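Le **bac de manutention** est un récipient rigide, ouvert ou muni d'un couvercle, destiné au stockage, au tri et au transport interne de pièces, de denrées ou de petits produits emballés. Il se distingue de la caisse d'expédition par sa durée d'usage, qui se compte en cycles de remplissage, et de la palette-caisse par son volume, limité à ce qu'une personne peut soulever une fois le récipient chargé.

## Terminologie

Le vocabulaire varie selon les métiers. L'industrie mécanique parle de bac ou de caisse, la logistique postale de caissette, l'agroalimentaire de cagette lorsque les parois sont ajourées. Le terme *bac à bec* désigne un modèle dont la face avant est abaissée pour permettre le prélèvement sans extraction du rayonnage. Le *bac gerbable* peut être empilé plein ; le *bac emboîtable* ne s'empile qu'à vide, les parois inclinées venant se loger les unes dans les autres. Certains modèles combinent les deux fonctions par rotation d'un demi-tour ou au moyen d'arceaux rabattables.

## Géométrie

La forme rectangulaire domine parce qu'elle pave sans perte la surface d'une palette. Les dimensions extérieures sont en général des sous-multiples de celle-ci, tandis que la hauteur est laissée au choix du fabricant.

L'inclinaison des parois, appelée *dépouille*, résulte d'abord d'une contrainte de moulage : une paroi strictement verticale adhère au noyau et gêne l'éjection. Une dépouille forte facilite l'emboîtement à vide mais réduit la surface utile du fond. Une dépouille faible augmente le volume intérieur, au prix d'un encombrement accru lors du retour des bacs vides. Le raccord entre fond et paroi est le plus souvent arrondi, ce qui limite la concentration des contraintes et simplifie le nettoyage.

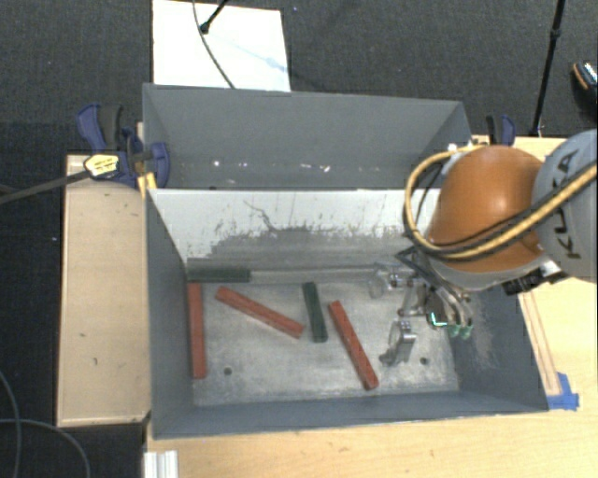 Pourquoi des pièces allongées occupent-elles plus de place en vrac que rangées ?

Versées sans orientation, elles s'appuient les unes sur les autres et contre les parois selon des angles différents, et les vides ainsi créés ne peuvent être comblés par des pièces de même longueur. Le taux de remplissage diminue à mesure que le rapport entre longueur et largeur augmente.

Ce phénomène conduit à distinguer le volume géométrique du bac, mesuré à ras bord, de son volume utile, établi pour un produit donné. Une vibration brève du récipient améliore le tassement des pièces courtes – elle a peu d'effet sur les pièces longues, dont l'enchevêtrement est stable. Lorsque la densité de rangement importe, on recourt à des intercalaires ou à des cloisons amovibles.

## Matériaux

Le polypropylène et le polyéthylène haute densité sont les matières les plus répandues. Le premier offre une meilleure rigidité, le second une meilleure tenue aux chocs par temps froid. La tôle d'acier emboutie ou pliée reste employée en forge et en décolletage, où les pièces sont lourdes, coupantes ou encore chaudes. Le bois a reculé dans les ateliers, mais se maintient dans certaines filières agricoles.

Des versions conductrices, chargées de noir de carbone, sont réservées aux composants électroniques sensibles aux décharges électrostatiques.

## Usure et contrôle

Le fond est la partie la plus sollicitée. Le frottement des pièces y laisse des rayures sans conséquence mécanique, qui peuvent cependant retenir les poussières et les huiles. Les fissures apparaissent de préférence aux angles inférieurs et à la base des poignées.

À l'usine de Biltham, un relevé dirigé par l'ingénieure Liesl Strebel a porté sur 2575 bacs en polypropylène en circulation interne. Le protocole prévoyait un examen visuel des angles, puis un essai de gerbage sous charge. Parmi les bacs examinés, 61 ont été retirés du service, en majorité pour des fissures de poignée. L'atelier a ensuite fixé le seuil de contrôle obligatoire à 4000 cycles – valeur propre à ce site, qui ne saurait être transposée à d'autres charges.

## Nettoyage

Le lavage s'effectue à la main ou en tunnel. Les bacs y sont présentés inclinés ou retournés pour éviter la rétention d'eau, et la température dépend du matériau comme de la nature des souillures. Une exposition répétée à 90 °C peut déformer les bords des modèles à paroi mince.

## Voir aussi

- Palette-caisse
- Rayonnage dynamique
- Taux de remplissage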